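Do You Really Need a Special Light Bulb for Homework?

Light bulb boxes love to make promises. One says it will help you focus. Another says it will make your bedroom "cozy." A third says it's just like daylight. Should you believe them? Let's check before anyone spends their allowance.

Start with the word "bright." How bright a bulb is gets measured in lumens. A bulb marked 800 lumens gives off plenty of light for most desk lamps. A bulb with more lumens gives off more light. That part is true, and you can test it with your own eyes.

Now look for the watts. Lots of grown-ups think watts tell you how bright a bulb is. They don't. Watts tell you how much power the bulb uses. An old-style bulb might need 60 watts to do the job that an LED does with 8. So if an ad brags about watts, ask what it's trying to sell you.

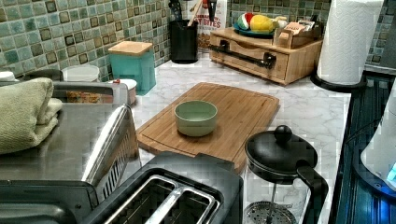 Next comes color. Some white bulbs look a bit yellow, like a candle. Those are called warm. Others look a bit blue, and those are called cool. It's a funny way to name them, and it has nothing to do with how hot the bulb gets when you touch it (which you shouldn't do).

Does cool light make you smarter? I don't buy it. Some people feel more awake under it. That's not the same as getting your spelling words right. If a box says "study light" in big letters, turn it over and read the small letters. Often it's a plain cool white bulb with a bigger price.
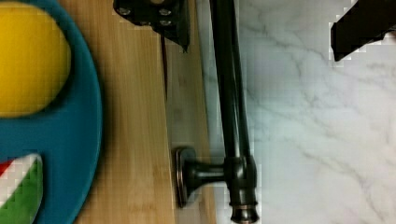
What about the lamp itself? Ads will tell you a fancy shade makes the light better. A shade can do a real job: it keeps the bulb from shining in your eyes and points the light where you want it. A paper shade can do that. So can a metal one. Gold trim can't help you read.

Try this at home. Wait until dark and sit down with a book. Put the lamp behind you and read a page. Now put it to one side and read another. Did your own shadow get in the way the first time? Moving a lamp costs nothing, and it may help more than a new bulb.
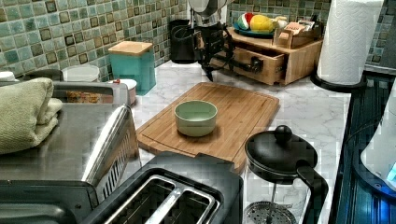

One more claim to watch for is "lasts 13 years." Did somebody leave it on for 13 years to find out? Probably not. Companies test bulbs for a shorter time and then work out the rest with math. They also pick how many hours a day you'll use it, and three is a common choice. If your lamp is on for six hours a day, cut that number in half.

Ask a grown-up to show you the box the next time a bulb burns out, and see which words on it you can check for yourself.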